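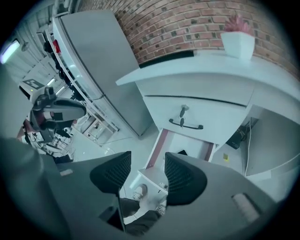 Attachment 1: hand-held gripper at the white drawer cabinet, lower drawer open. Second gripper at left, near the bench.

Barside Support Center
Ticket 138
Subject: Spare finger pads, wrong quantity in quote and question on planning for next order
Opened by: Mafalda Amaral, Pokstead workshop
Opened: April 2018
Product: Zadesach hand-held gripper
Category: Orders and quotes
Status: Closed

Mafalda Amaral wrote:

Hello,

I am preparing the equipment budget for our workshop and I have a difficulty with the quote which your sales colleague sent to me. We use the Zadesach hand-held grippers for recording drawer and door tasks. Our tasks are opening and closing a drawer by its handle, and later the door of the refrigerator. I attached one picture from the work. The pads in it are the black ones with the fine mesh.

The quote has a line "finger pads, mesh, 60". I asked for 60 pairs. In the total it looks like 60 single pads, so I would receive only half of what we need. I cannot send this to our purchasing office before it is clear, as they do not allow to change a quantity after approval. They would make me begin again from the first form.

I have also three other questions:

1. Is the pad sold with its screws, or must I put the screws on a separate line?
2. How often should we plan to change the pads if the main work is pulling metal handles? In the manual I found only "replace when worn".
3. We want to add a third gripper in May. Does it come with one set of pads already mounted?

Thank you for your help.
Mafalda Amaral

Barside Support wrote:

Hi Mafalda,

Thanks for the picture. Those are the standard mesh pads. The smooth ones are a separate part and they're listed separately in the catalog, so please check that the word "mesh" stays on the quote.

You read the quote right. It was entered as single pads. I've asked sales to correct it to pairs. The price list is per pair, so the unit price will look different on the new version.

Screws are included with each pair. A new gripper ships with one pair mounted and no spares.

On the replacement interval, we don't have a number for metal handles. Can you tell us how you use them now? Hours per day, how many grippers, and what made you change the last pair.

Mafalda Amaral wrote:

Hello,

We have 2 grippers in use. Each is working four hours on a normal day, but not on Friday, when we sort the recordings. I looked in our notebook and the last pairs were changed for these reasons:

First gripper: the left pad had lost its mesh at the tip. The right pad was still good but we changed both.
Second gripper: a corner of one pad was lifting and it was caught on the edge of a drawer.

The notebook says 7 weeks between changes for the first gripper. For the second gripper the earlier change was not written down, so I prefer not to give a number.

The curved metal handle is the hardest for the pads, I think. The operator closes on it from below and then pulls, and if the hand turns a little during the pull the pad rubs on the metal. With a door handle which is straight we did not have this so much.

I have to say also that 60 pairs is not only for us. The Dabbas group will share the order and they have more grippers than we have. Can you deliver to two addresses from one order? Our purchasing office accepts this if both addresses are written in the quote.

Barside Support wrote:

Hi Mafalda,

Thanks, that helps. I passed your notes to Zadesach. Their answer:

"Wear at the tip of one pad usually means the handle is being gripped with the end of the fingers. Ask operators to move in until the handle sits at the middle of the pad before closing. For a lifting corner, check that both screws are tight at the start of the day. Please don't glue it."

They would not give an interval in writing. My own suggestion is to use the seven weeks from your notebook for all your grippers and to keep one spare pair on the bench for each.

Two delivery addresses on one order is fine. Freight is charged for each address, so you will see two freight lines. Please send me the split.

Mafalda Amaral wrote:

The split is 20 pairs for Pokstead and 40 pairs for Dabbas. I wrote the address of Dabbas in the order form, under "remarks", because the form has no second field.

We tried the advice about the middle of the pad. It is possible on the upper drawer. On the lower drawer the operator must bend down a lot and then the wrist comes at a bad angle. One colleague does it on his knees. I will put a floor mat in the budget under "small items".

The third gripper please put on its own quote. It is paid from equipment and the pads are paid from consumables, and if they are on the same paper it will come back to me.

Barside Support wrote:

Done. You should have two documents by email now: the pads in pairs, with both addresses and two freight lines, and the gripper alone for May delivery. I added the word "mesh" to the part description as well as the part number.

Mafalda Amaral wrote:

I received both and the quantities are correct. Purchasing has approved the pads. The gripper is waiting for one more signature. You can close the ticket, and I will write a new one if there is a question on the gripper.

Ticket closed by requester.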